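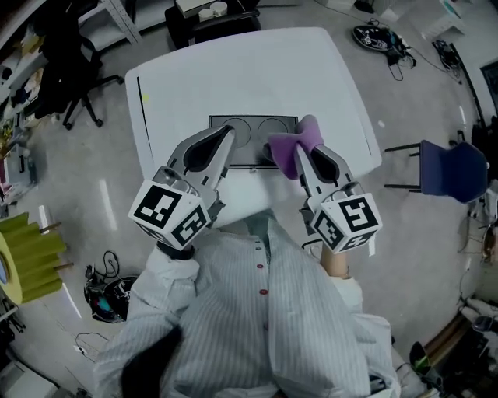 ## 3. Materiales y condiciones de uso

### 3.1. Selección de las prendas

El estudio se limitó a camisas de tejido plano, con puño abotonado y tapeta frontal, destinadas a un uso diario en puestos sedentarios. Se excluyeron las prendas con acabado de resina, por la dificultad de separar el desgaste de la fibra de la degradación del propio acabado, y las que incorporaban elastano en trama o urdimbre. La serie final constó de 99 camisas, todas adquiridas en el mismo lote de producción de Virág y numeradas en el interior del canesú con tinta resistente al lavado.

Once prendas adicionales se conservaron sin uso en cajas opacas y sirvieron de referencia para las medidas de color y de resistencia al desgarro. La humedad del almacén no se reguló de forma activa, aunque se registró en continuo; las variaciones observadas no justificaron una corrección de los valores de referencia.

El fondo blanco con raya vertical fina se eligió por dos motivos. El primero es metrológico: una raya de color próximo al gris permite seguir la deformación local del tejido sin marcarlo. El segundo responde a la frecuencia con que este tipo de dibujo aparece en el vestuario de oficina, según el inventario previo de Tóth y Lengyel en la planta de Flenthorpe. La figura 1 muestra una camisa blanca con rayas grises finas en posición sedente, con las mangas remangadas y sueltas en torno a los antebrazos.

### 3.2. Definición de las zonas de contacto

Cada manga se dividió en cuatro zonas: puño, tercio distal, codo y tercio proximal. La división se trazó con la prenda extendida sobre una superficie plana, a partir de la costura inferior, y no se modificó después del lavado. Cuando el encogimiento desplazaba el límite entre dos zonas, se mantuvo el límite original y se anotó la desviación.

La posición de la manga durante el uso introduce una dificultad conocida. Si el puño se dobla hacia arriba, la cara que roza con la mesa deja de ser la exterior y el pliegue concentra la flexión en una franja estrecha. Dobos había tratado esta situación como un caso marginal; en nuestro registro preliminar, en cambio, resultó lo bastante común para exigir una categoría propia. Se distinguieron por ello tres estados: manga bajada y abotonada, manga bajada sin abotonar y manga remangada. En el tercer estado no se diferenció entre pliegue ceñido y pliegue suelto – los participantes no lo anotaban de manera uniforme – y ambos se analizaron juntos.

### 3.3. Régimen de uso y lavado

Las camisas se asignaron a participantes adultos con tareas de mesa. Cada participante anotó, al final de la jornada, el estado predominante de las mangas y cualquier incidencia: enganches, manchas tratadas con disolvente, sustitución de botones. No se dieron instrucciones sobre la forma de remangarse.

El lavado se realizó de manera centralizada en el laboratorio de Redside, con detergente de composición fija y sin suavizante. Las prendas se secaron colgadas por el bajo. El planchado se omitió en toda la serie, salvo en el momento previo a las mediciones, cuando se aplicó un prensado ligero sin vapor. Sipos señala que la omisión del planchado tiende a subestimar la pérdida de resistencia en el borde del puño; los valores que se presentan en la sección 4 deben leerse con esa reserva.

### 3.4. Mediciones

La pérdida de masa superficial se determinó sobre probetas recortadas al término del ensayo. El grado de formación de bolitas se evaluó por comparación con patrones fotográficos, a cargo de dos observadoras (I. Antal y M. Tóth) que desconocían el estado de manga asociado a cada prenda. Las discrepancias de más de medio grado se resolvieron con una tercera lectura.

La deformación local se obtuvo a partir de la separación entre rayas consecutivas, digitalizada con el programa Wadura. En cada zona se tomaron 200 lecturas y se descartaron las situadas a menos de una raya de cualquier costura, donde la tensión del hilo altera el espaciado. Las lecturas se normalizaron respecto a la media de las prendas de referencia, a la que se asignó el valor 100.

La tapeta se midió por separado. Su tejido es doble y el desgaste depende sobre todo del abotonado, de modo que no cabía tratarla con el mismo modelo que la manga. Se registraron el alargamiento de los ojales y la pérdida de tensión del hilo de fijación de cada botón. Estos datos se utilizan únicamente en la discusión de la sección 5, al comparar la vida útil de la tapeta con la del puño.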